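Limthorpe Map Society
Minutes of the April meeting

1. Sheet catalogue
The Chair reported that 328 sheets had now been listed. Two lacked a printed scale.

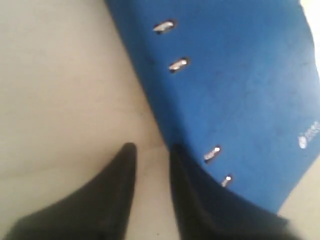

Odair Barros asked whether the undated county sheets should be listed by survey or by printing. It was agreed to give both — survey first.

2. Harkent loan
The loan of 10 coastal charts was approved.
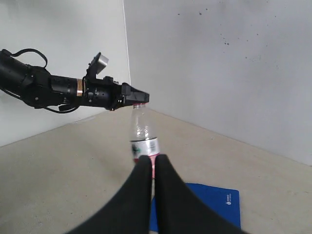

The charts are to be returned before the summer display. 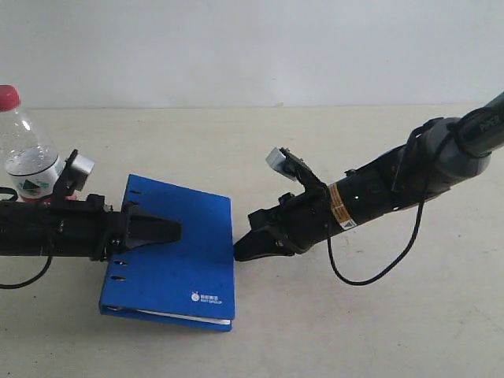
3. Place names
Rosângela Vieira will check the older spellings against the parish index.

Limthorpe Map Society | Contact the Secretary | Back to top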